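Sim demos: scripted or teleop for the sphere task?

zantoniuk
Starting the Lilelia collection in January and need to settle where the demonstrations come from. Task is a two-finger gripper and a sphere, wrist view only, textures randomised per episode. Budget is 2,000 episodes. Scripted planner gives me that overnight. Teleop gives better variety but takes two of us most of a month.

wollholm_ops
Scripted. Add noise to the approach angle and move on.

Ostap Antoniuk
Disagree. We trained on planner output only for Moroz and the policy copied the planner's one approach. Any offset at the start and it had nothing to fall back on. The wrist view makes this worse, as the fingers fill the lower part of every image and there is little else to judge depth by.
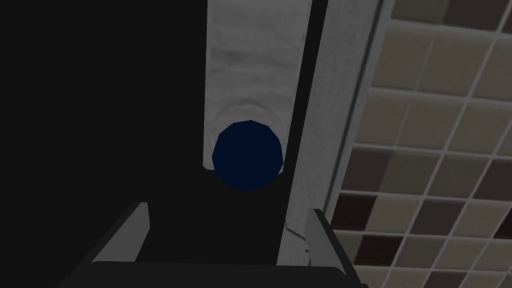

Dark object colours need watching too. With navy against deep shadow the lower edge of the sphere is hard to separate from the background, and a planner reading true poses will never hesitate there. A person on the same camera feed will, and you want those corrections in the data.

wollholm_ops
Then fix the lights. Drop the dark end of the colour range.

Ostap Antoniuk
And lose it at test time as well? Keep it in, but log the colour and light settings with each episode so you can split the results.

sostport
We mix them. Planner for the bulk, then 3 short teleop sessions starting from states where the first policy failed. Check your facet count as well, low-poly spheres show flat edges up close.

zantoniuk
Mixed it is. Ostap, can you send the logging fields you used on Moroz?

Ostap Antoniuk
Sent. Ignore field 4, it was never filled in.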